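Open day at the Nilach bakery, Tirkville
Visit report, 2024-04-26

The Nilach bakery opens its doors to the public twice a year, once in spring and once in December. I went to the spring one. Entry was free, but you had to sign up ahead for the tour of the production floor, and both morning slots were full when I tried. I got the early afternoon one.

Parking is behind the building, off the road to the grain depot. The sign is small and I drove past it. At the desk they gave out hairnets and shoe covers and asked everyone to take off rings and watches. There were lockers for bags.

The tour started in the flour store. Nilach buys from two mills and keeps the flours apart until mixing. Our guide said the bakery makes 125 kinds of bread and pastry over a year, though many of those are seasonal. The mixers were off for cleaning, so we only heard how they work. 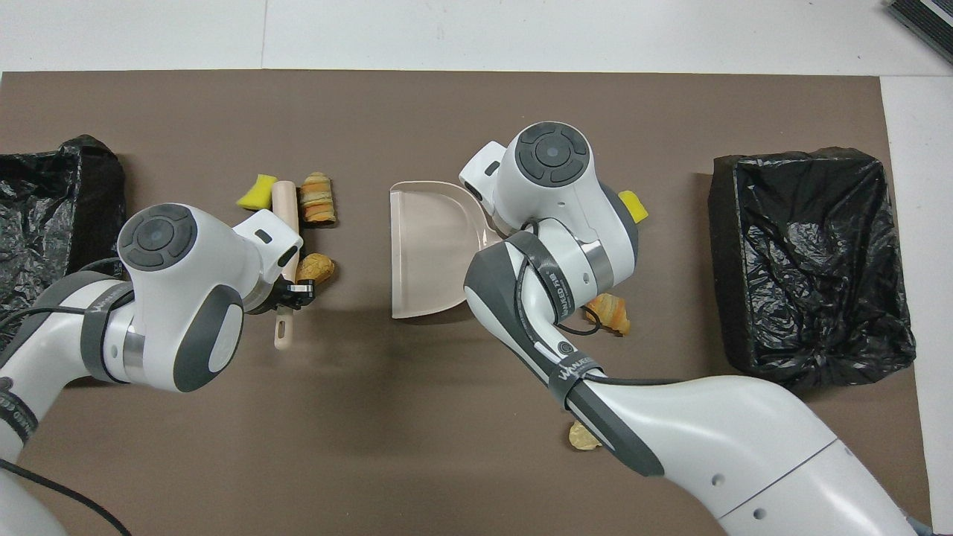

Open day at Nilach, Tirkville.

From the mixers we went through a plastic curtain to the proofing rooms. It was warm and damp in there and the group didn't stay long. Croissant dough gets a long, slow proof, and rye goes through much faster. There was a good question about sourdough. The starter is fed every evening, including holidays, and a second batch is kept at another site in case something goes wrong with the first.
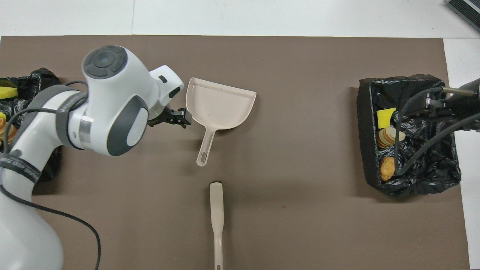 The ovens are from Belhaj and were put in when the hall was extended. There are three deck ovens and one long tunnel oven for sandwich loaves. The deck ovens are still loaded by hand. We watched a full load of rye come out, and the floor staff let us tap the bottoms of the loaves to hear whether they were done. I could not tell the difference between the good one and the underbaked one they had saved for us.

After the ovens the route went past cooling and slicing to the packing hall. It was loud and hard to follow the guide there - I would stand near the front next time.

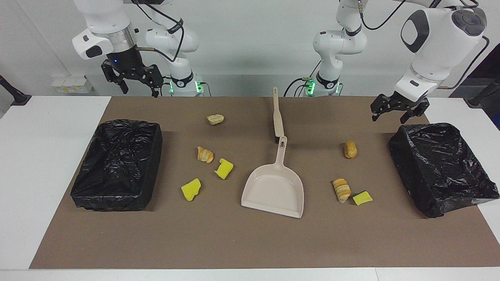 Photo: Nilach open day, Tirkville

The tasting was in the canteen. They had rye with caraway, a plain white loaf, and a seeded roll that goes on sale in the fall. I liked the caraway rye best and bought two loaves at the shop on the way out. Day-old bread was half price and gone early. Coffee was from Justex, the roaster next door, and they had their own stand with a grinder running most of the afternoon.

I heard that 244 people had signed up for the day. The canteen line was long, but the tour groups were kept small and it never felt crowded on the floor.
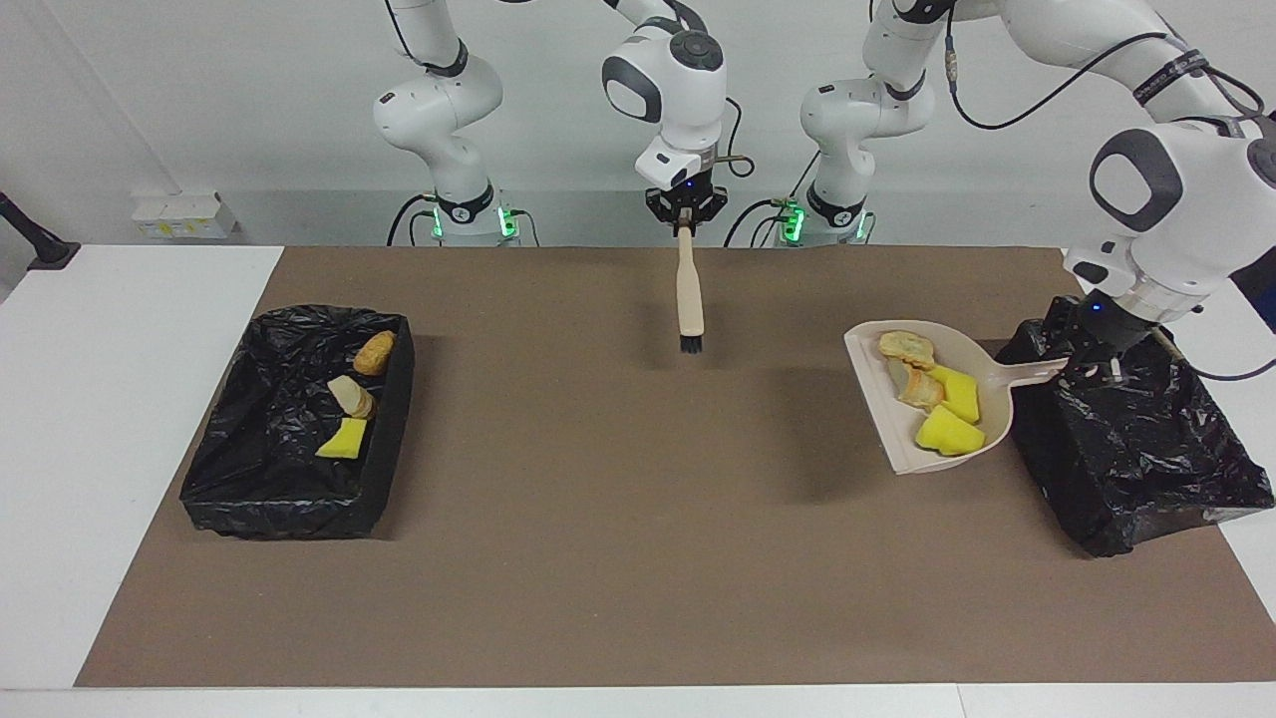

Comment from Tirkville reader: We had a morning slot and the mixers were running, so go early if you want to see that part. Agree on the rye. The shop takes cards now, by the way, but the coffee stand was cash only when we were there.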